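[gradschool-exchange] Re: summer exchange, kitchens, and the joint seminar

Saturday, 7:40 in the morning
From: the Pondine exchange desk

Good morning, dear all,

First of all, thank you for the flood of kind replies after the spring workshop. I have read every one of them, some of them twice, and I am sorry that it has taken me until the weekend to sit down with a pot of coffee and answer properly. Between the visa letters and the end of term there has not been a quiet hour in this office, and I didn't want to send you something short and grumpy. So it's long instead!

Let me start with the message that came in from the Grakow side, which I'm copying below for those who joined the list afterward.

> Hello everyone,
>
> We are very happy with the draft schedule, but a few of our
> doctoral students have asked me things I could not answer.
>
> Is the joint seminar going to be held in Tadberg again, or
> does it move to Pondine this year? The draft says one thing
> on the first page and another on the last.
>
> Also, will the travel grant be paid before the trip or after?
> Last year it came after, and for some of them that was hard.
>
> And a small question. Do the guest rooms have anything in the
> kitchens, or should people bring their own things?
>
> Warm greetings from all of us, and from the lab downstairs

The seminar is in Pondine. The last page of the draft was left over from last year's file and I should have caught it, so please cross it out and go by the first page. Tadberg will host the opening day only, as they have the big lecture hall and we do not, and then everybody comes over to us by bus in the evening. The bus is paid for. Please don't let your students buy train tickets for that leg, as we had a few do last summer and it took me until October to get their money back to them.

On the grant, I have better news than I expected to have. The finance office has agreed to pay it ahead of the trip, in one go, provided the signed form reaches us by the end of June. The amount is 1,399 for master's students and 2,017 for doctoral students, and it is the same whichever campus they come from. It has to cover travel and food. Rooms are separate and they never see a bill for those. If a student is bringing a child or a partner, please write to me directly and we will work something out, as we have a couple of larger rooms that aren't on the form.

And now the kitchens, where I am always glad to be asked! Each floor shares one. There are pots, plates, cups and enough forks for a small wedding, and the basics for washing up are under the sink. Coffee is the one thing I'd tell people to bring if they are at all fussy about it. Please also ask them to label anything they leave in the refrigerator, with a name and a room number, as it gets cleared out every other week and the cleaning staff can't tell a treasured jar of pickles from an abandoned one.
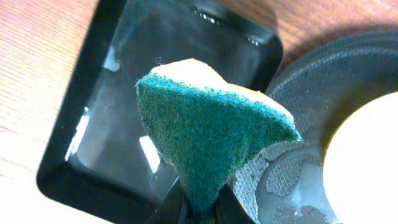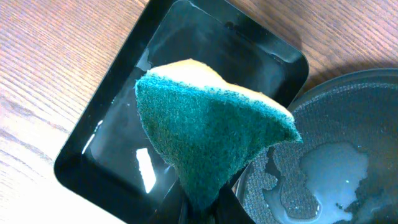 A kitchen sponge, green scouring side to the front.

Back to the academic side of things. We have room for 9 short talks on the second day, and I would love to see at least half of them given by people who haven't stood up at one of these before. They don't need finished results. Some of the best conversations we had last time came out of a talk that was mostly a list of things that had gone wrong with a reactor, and the student who gave it is now spending a semester in Grakow as a result, so please pass that along to anyone who is feeling shy.

Abstracts can be half a page, in English, sent as plain text if possible. The two people reading them are doing it in their evenings, so early is kinder than perfect. For co-supervised students, either supervisor may sign the form. We don't need both signatures anymore.

The Lehtinen building will be open to all visitors during the exchange, including the reading room on the ground floor, which closes at 9 in the evening. Lab access is another matter, and everyone has to sit through the safety hour first, even those who did it last July. I know, I know. It's a rule from above, and we try to make it pleasant with cake.

I still owe some of you an answer about transfer credits. The study office has promised to write to me next week, and I'll post whatever they tell me to the whole list so that we all have the same version in front of us. Until then please don't promise your students a number.

With very warm wishes from a rainy Pondine, and do write if I've forgotten something,

the exchange desk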